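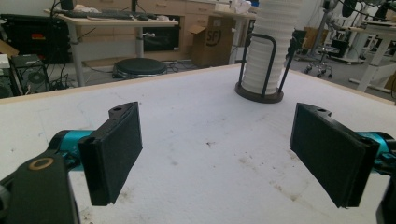 Ticket 939, cup holder on the break table, second floor. I am reopening this one because "resolved, user error" is not what happened. Kenneth Catacutan closed it on Wednesday with the note that the holder works if people pull the cups properly, and I would like to know what properly means. The holder is the black wire one with the curved bars and the round dark brown base, standing on the white table, and the stack in it is tall, far taller than anything I would trust to a base that size. The complaint was that people pull one cup and get three, or pull one and the whole column leans. Neither of those has been tested by anyone except me.

6 min read

Reported by: Hammad Rizvi
Area: second floor, Siddiqui side
Status: reopened, was closed
Priority: low (I don't dispute that)

First entry, 9:40. Read back through the old notes. The original advice from Skosano, who supply our cups, was that the paper had picked up moisture and the rims were gripping each other. Possible. But the sleeves are stored in the same dry cupboard as the napkins and the napkins are fine. I opened a fresh sleeve and pulled cups off it by hand, no holder involved. Two stuck together out of the first 18. So there is some sticking from new, and moisture in our building doesn't explain a sleeve that was sealed until this morning.

10:15. Tried the fix in Kenneth's note, which is to twist slightly as you lift. It does help. It also needs a second hand on the stack, and most people at that table already have a mug lid or a phone in the other one. I don't call that a fix. Also tried twisting the other way, for completeness. No difference.

10:50. Jawad Lashari stopped by and said the trouble started when we changed from Forinel cups to the present ones. I have heard this from several people and I'm not convinced. The switch was in January and the first complaint I can find is older than that. He is right that the Forinel cups were stiffer. I found part of an old sleeve at the back of the cupboard and loaded it. Pulled six. All came away singly. That's a small test and the cups had been lying loose for months, so please don't anybody quote it as proof.

11:30. Loaded height. This is the one I expected to matter. The holder gets filled by whoever notices, and they fill it until the packet is empty. I emptied it and put back 100 cups, counted, then tried again with half. With 100 in, lifting the top cup rocked the column against the wires. With half in, it stayed put and I got doubles less often. I would say the lean is mostly a height problem. The doubles are something else, or partly something else.

1:20. Checked whether the table is to blame, as Farzad Zarei suggested. He thinks it slopes. I put a level on it in both directions and it is flat enough. The top is scuffed and has some gray smudges and dark specks, including a mark near the middle which I am told is from the holder's base. I can't confirm that. I rubbed it with a damp cloth and it stayed where it was. If somebody wants the marks dealt with, please open a separate ticket - this one is long enough.

1:45. Looked for bent wires. One of the curved bars might sit closer in than the others, or I might have been staring at it too long. Pressed it outward with my thumb. Cups passed it a little more freely afterward, but by then I had reloaded twice and every reload fans the rims apart a bit, so I don't know which of the two did it.

2:30. Nevzat Yalçınkaya asked why we don't buy the wall dispenser from the Ekow catalog. My answer is that nobody here has used one, the listing says "one cup every time" and the listing would say that. If we do order it I want to try it with our own cups before anyone drills.

What I'm asking for:

- Fill the holder halfway and leave the rest of the sleeve in the cupboard.
- Fan the rims before loading. Hold the sleeve at both ends and flex it a few times.
- Kenneth to ask Skosano whether the current batch is the same as the last one. A yes or no will do.
- Keep this open until the next delivery has gone through the holder.

4:05. Kenneth replied that he has no doubles when he does it. I asked how many cups he pulled. He said one.

Status: open. Next check when the new sleeves arrive.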